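I have been meaning to write about the pantry for weeks, and November 14, 2019 is as good a day as any because I finally finished it last night, at some ridiculous hour, eating crackers over the sink.

If you've been reading for a while you know our pantry is a closet. It used to hold coats. When we moved to Gendley I told everyone it had "so much potential" and then I shoved things into it for two years and closed the door very quickly. We had paprika in there from the old apartment! Three half bags of the same lentils! I found a jar of my mother-in-law's plum jam behind the flour and I'm still a bit ashamed about it, because I told her we'd eaten it.

So my rule this time was that everything comes out first, even the stuff I was sure about. It took over the kitchen, then the hallway, and we had takeout two nights running (Sakamoto, the udon, always the udon). Then I sorted by how we cook and ignored what the labels say. Rice lives with the soy sauce now. Baking has its own shelf, low enough for the kids to get at the sprinkles, which I may regret.

The part I went back and forth on for the longest time was baskets or no baskets. My sister swears by clear bins with lids. I hate lids. I will never put a lid back on anything, I know myself. Open baskets with holes in the sides, though, I can live with, and you can wipe them out when an onion goes bad at the bottom. 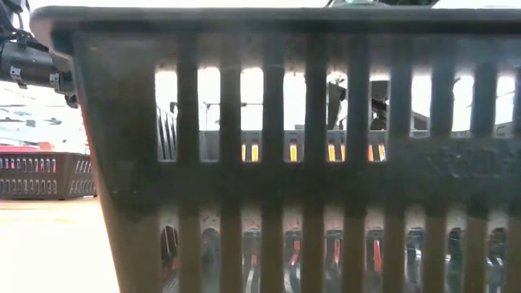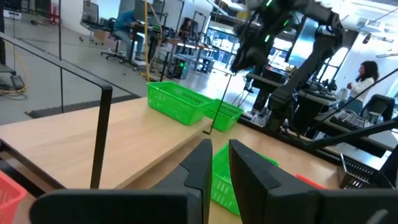
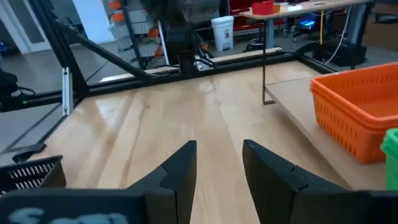 Iraís Arellano wrote to me after my last post that slotted baskets are fine for potatoes but hopeless for anything small, and that she'd lost a whole bag of star anise through hers before she started lining them with a dish towel. I tried the towel thing and she's right, so thank you, Iraís! Garlic stays put now, and the papery bits don't end up all over the shelf.

I spent $94 in total, and almost all of that was shelf brackets and paint. The paint is a Bruvness color called Indska, sort of a muddy yellow, and my husband says it looks like mustard soup. I love it. It took 14 tries with little sample patches before I picked it, and then I needed a second coat on the back wall anyway.

Still to do: the light. Right now there's a bulb on a string and I hit it with my head every single time I reach for the oats. Also I owe somebody a conversation about plum jam. We opened it this morning and it's really good, so I'm going to have to ask for more.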